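Course Materials > Work and Technology > Unit 6

Search this site Enter keywords Go

Posted in December by the course tutor, Kasunley College

Unit 6: When the Robot Gets a Desk Job 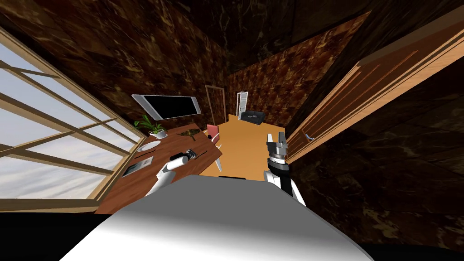 Does automating part of a job mean the person doing it is out of work?
Usually the job changes shape first. Some tasks go to the machine, others stay put, and a few new ones show up that no one had written into the job description. Whether there are fewer people at the end of it depends on what the employer does with the hours that come free.

We spent last unit on factories, so this week is a treat – offices! Desks, doors, plants, plates left over from lunch. For a robot this is much harder ground than an assembly line, and I think it's the most interesting part of the whole course.

Tasks, then jobs

Start by breaking a job into tasks. Our running case is the Bretstead office of Sturel, a records firm with 400 employees. The facilities team there has 14 people. When they wrote down everything they did in a month, they ended up with 342 entries, from "clear cups" to "calm down the tenant upstairs." Please read the full list before the seminar, it's wonderful.

Sturel then marked each entry with a letter:
R – a robot could do it now
S – shared, person and robot together
P – person only

The surprise for me was how many landed in S. Picking up a plate is R on a clear desk. On a desk where someone has left a tablet and half their paperwork, it turns into S, as a person has to say what may be moved.

What changed for the staff

The trial ran for 18 weeks with a two-armed system from Shimada. Three things to look for in the interviews:

1. Evening rounds got shorter, and two people moved to day shifts. One was delighted (home for dinner!). The other missed the shift bonus, and said so.

2. Everyone picked up some supervising. They learned to stop the machine, restart it and report a bad grasp. None of this was in their pay grade at first, and it took a grievance to get it there.

3. Office workers started tidying up before the robot came by. Lovely, but whose labor is that? It doesn't appear anywhere in the 342.

Practicing in simulation

Much of the early work in this field is done in rendered rooms before anything rolls into a real building. Ask who gets to design those rooms. At Sturel the cleaners were invited in at week five and had plenty to add – bags on the floor, doors left half open, chairs never where the plan puts them. Bringing them in earlier would have saved a month.

For the seminar

Pick a job you have done yourself and list its tasks, at least 20 of them. Mark each one R, S or P. Bring the list on paper, and be ready to defend one P that your neighbor thinks is an R.

Reading: course pack, sections 3 and 4. Section 5 is optional but has the shift schedules in it, which you'll want for the essay.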